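搜索 站内日记 请输入关键词

六月，小雨转阴

早上六点多醒的，窗外还在下。躺了一会儿，想起今天要去把外婆留下的那台缝纫机拉回来，就起来了。煮了粥，配昨天剩的雪菜，吃完把碗泡着没洗。

缝纫机在Cusville的旧房子里放了很多年。表姐上个月打电话说房子要出租，里面的东西能拿的都拿走，拿不走的她叫人来收。我说别的不要，只要那台机器和装线轴的铁盒。她说那你自己来搬，楼道窄，她帮不上忙。

叫了Teemu Halonen的小货车，来回讲好418块，他一个人开车，也帮着抬。他话少，进门先量了机器的宽度，又量了门，然后说把台板拆下来再走。拆台板用了快一个钟头，螺丝锈住两颗，最后是喷了除锈油才拧动的。油的味道很重，到现在手指上还有。

机头比我记得的沉。小时候看外婆踩它，觉得是很轻巧的东西，针脚一路走过去，布就从后面出来了。她给人改裤脚，也做窗帘，夏天做得最多的是枕套。枕套的料子是从Kongkaew布行买的零头，大多是花布，拼得上就拼，拼不上就用素布镶一道边。我上小学用的书包也是这么来的，内袋用的跟枕套是同一块布。

铁盒里的线还在，黑白两色用得差不多了，剩下的多是粉的、绿的，还有一卷不知道做什么用的亮橙色。盒底压着一本记账的小本子，纸发脆，翻的时候不敢用力。有一页写着"枕套两对，收2，欠2"，没有写是谁。另一页是一个夏天的总数，2,368，下面画了两道横线。她很少夸自己，画两道横线大概就是高兴的意思了。
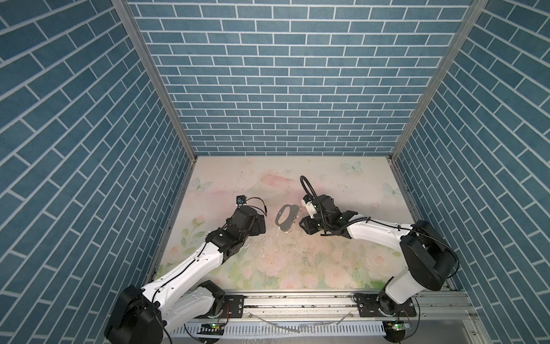 玫瑰和蝴蝶的花面，奶油色底，背后是蓝灰色砖纹墙。

中午到家，雨停了。机器先放在阳台，垫了旧报纸。Teemu不肯留下吃饭，说下午在Clorkent还有一趟，我给他装了两个粽子带走。

下午一直在擦。机身上的金漆掉了一半，剩下的花纹用软布蘸一点机油擦过以后亮了些。皮带断了，踏板倒是好的，踩下去有声音，不算难听。底板下面积了很多线头和灰，用旧牙刷一点点刷出来，刷了小半簸箕。梭壳里还有一截白线，我把它抽出来，绕在铁盒里的空轴上。

三点多Sum-yee Chang打电话来，问机器搬得怎么样。她学过裁剪，我问她皮带去哪里配。她说Stament街口那家修鞋铺就有，按长度剪，用铁扣接起来，不要买太紧的，太紧踩着费力。又问我打算做什么。我说先做一对枕套试试手。她笑，说枕套好，都是直线，走歪了也看不大出来。

去修鞋铺之前找了根绳子绕着轮子量，量了两遍，长度不一样，取了长的那个。铺子里的师傅看了看绳子，剪了一条皮带给我，连铁扣收了十块。顺便问他机针，他没有卖，叫我去菜场二楼找。菜场二楼的摊子五点就收了，没赶上，明天再去。

晚饭吃的番茄炒蛋和早上剩的粥。饭后把皮带装上，接口那里跳了几下，剪短一点再装就顺了。没有针，只能空踩。踩了一会儿，脚掌有点找到节奏，就是起步的时候轮子老往反的方向转，要用手带一下。记得外婆也是用右手先拨一下轮子的，当时以为是习惯。

家里能用的布找出来三块，一块床单改下来的，一块浅绿格子，还有一块花布是前年买了没用的。花布最好看，舍不得先裁，准备拿床单练。记账本用牛皮纸包好，放回铁盒里了。

明天要做的：买针，买粉笔，给表姐转100块，是她垫的水电。碗还泡着，写完去洗。

分类：日常 / 旧物 / 手工

最近的日记
阳台的薄荷又长虫了
给窗帘换挂钩
雪菜腌咸了怎么办
去Cusville的那班慢车
五月读完的书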